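Zwei Arme, ein Tisch: Wie lernt ein Roboter aufräumen?
Ein Erklärtext für Kinder ab acht Jahren - aus der offenen Werkstatt Tollow
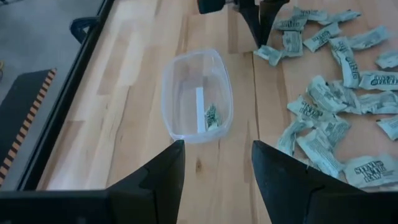 Wenn du dein Zimmer aufräumst, denkst du wenig darüber nach. Du siehst ein Papier, du nimmst es, du wirfst es in die Kiste. Für einen Roboter ist das eine lange Reihe von kleinen Aufgaben, und bei jeder kann er einen Fehler machen.

In unserer Werkstatt bauen Kinder und Erwachsene zusammen an einem Roboter mit zwei Armen. Der Roboter heißt Lindell. Er hat keinen Kopf und keine Beine. Er soll Bonbonpapiere vom Tisch nehmen und in eine durchsichtige Schale legen.

Warum gerade Bonbonpapier?

Ein Bauklotz ist für einen Roboter ein freundliches Ding. Er ist hart und hat immer die gleiche Form. Ein zerknittertes Papier ist schwieriger. Jedes sieht anders aus, und wenn man es drückt, verändert es sich noch einmal. Auf unseren hellgrünen Papieren ist außerdem eine dunkle Schrift gedruckt. Wo zwei Papiere übereinander liegen, muss Lindell erst herausfinden, wo das eine aufhört und das andere anfängt.

Auch die Schale ist eine Aufgabe. Man kann durch sie hindurch das Holz vom Tisch sehen. Für unsere Augen ist das kein Problem, aber ein Computer findet den Rand von so einer Schale nicht so leicht.

Wie funktioniert ein Greifer?

Am Ende von jedem Arm sitzt ein Greifer mit zwei schwarzen Fingern. Halte einmal Daumen und Zeigefinger auseinander und drücke sie dann langsam zusammen. So ähnlich macht es der Greifer auch. Ein kleiner Motor bewegt die Finger. Drückt er zu stark, ist das bei Papier nicht schlimm, aber bei einer Erdbeere schon! Drückt er zu schwach, fällt das Papier wieder herunter.

Und wie sieht der Roboter etwas?

Am Handgelenk ist eine kleine Kamera befestigt. Sie fährt immer mit der Hand mit. Stell dir vor, du hättest ein Auge am Handgelenk: Du könntest ganz genau sehen, was vor deinen Fingern liegt. Dafür würdest du nicht merken, was hinter deinem Rücken passiert.

Wer zeigt ihm, was er tun soll?

Das machen wir selbst. Ein Mensch steuert die Arme, und der Computer speichert jede Bewegung zusammen mit den Bildern der Kamera. Wir haben das Einräumen 200 Mal vorgemacht. Danach durfte Lindell es allein probieren. Beim ersten Versuch hat er nur 2 Papiere in die Schale gelegt und danach lange in die Luft gegriffen. Die Kinder haben sehr gelacht. Jetzt üben wir weiter, und im August wollen wir ihn beim Werkstattfest zeigen.

Probier es zu Hause aus

Du brauchst eine Wäscheklammer, eine Schale und sechs zerknitterte Papierchen. Schließe ein Auge und räume die Papierchen nur mit der Klammer ein. Die andere Hand bleibt auf dem Rücken. Danach machst du es mit einem Freund oder einer Freundin zusammen, jeder mit einer Klammer. Ihr dürft nicht zusammenstoßen - das muss Lindell mit seinen zwei Armen auch lernen.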